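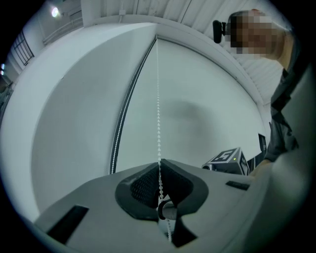 Re: [home-list] blackout blinds for a west-facing bedroom

Consuelo Paucar wrote:
> Has anyone lined a roller blind themselves? The quote from Giraldo
> was 300 for the one window and I nearly fell off my chair.
> Also, does white go yellow in the sun?

Hi Consuelo,

Ouch! I've not lined one, but I did buy ready-made from Fasden and trimmed it to fit with a junior hacksaw (tube) and very sharp scissors (fabric). Took me an evening, most of it spent looking for the scissors. Measure the recess in three places and go with the smallest – mine was 11 mm narrower at the bottom.

White's been fine so far, but we're north-facing so don't take my word for it. Do get a cleat for the chain if you've got little ones visiting, and screw it up high, well out of reach.

I can bring the hacksaw over in November if you're not in a rush?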